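The drawer that eats your Saturday

By Nadhirah Pelupessy

Every few years someone decides the rest of us own too much, and every few years there is a subscription attached. The latest is Vedach, an app that wants you to photograph everything in your house, give each item a score for how much you use it, and then get rid of whatever falls below the line. It has a soft green logo and a monthly fee.

I have nothing against throwing things out. My mother did it every spring with a roll of bin bags and the radio on, and she had never heard of a usage score. What I doubt is the claim, repeated in all of Vedach's adverts, that a tidy cupboard will make you calmer, better rested and easier to live with. I asked the company where this came from. They sent me a survey of 67 customers, all of whom had paid for the app and had been offered a free month for filling in the form. Most of them said they felt better. I would have said so too, for a free month.

Shahram Ansari has cleared houses for a living for 19 winters, mostly after a death or a divorce, and he was less polite than I am. "People ring me after they've done one of these programmes," he told me. "They've thrown out the good saucepans and kept the boxes." His own view is that most homes have one real problem, usually paper, and that the rest is just stuff in use by people who are busy.

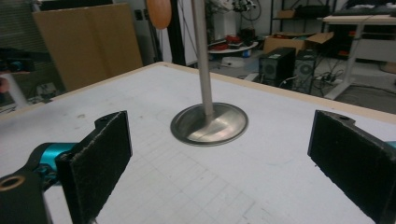 A metal stand on a white tabletop.

Then there is the storage. Clearing out is supposed to be about owning less, yet the app's shop is full of things to buy. The Kazemi range of stacking trays is pushed hardest, and a full set for an ordinary kitchen costs more than my kitchen table did. Zolville does a cheaper version in a thinner plastic. I tried both for a month. The Kazemi trays are well made and didn't fit my drawers. The Zolville ones fitted and cracked, first the cutlery one, then the long one meant for foil.

I went to a talk in Traltomberg as well, where a cheerful man on a stage told us the average household owns nearly 1000 things it will never touch again. I asked him afterwards who had done the sums. He said it was "widely known" and gave me a leaflet.

Some of the advice is fine. Keep the scissors where you use the scissors. Don't buy a second one until you've looked for the first. I now have a box by the door for the charity shop, and it goes when it's full, which so far has been 2 trips, plus a third to ask for my good umbrella back. They had sold it.

What bothers me is the scoring. Under Vedach's rules my grandmother's fish kettle gets a 3 out of a possible hundred and should have gone months ago. I cook a whole fish in it once a year, badly, and my sister comes over to complain about the bones. The app has no box for that. It did send me a reminder, at ten past six in the morning, that the kettle was "still waiting for a decision".

I cancelled in June. The trays are in the loft.

Last updated: June

We use cookies to remember your settings and count visits. By continuing to read you accept our cookie policy.

Contact us | Copyright, all rights reserved | Back to top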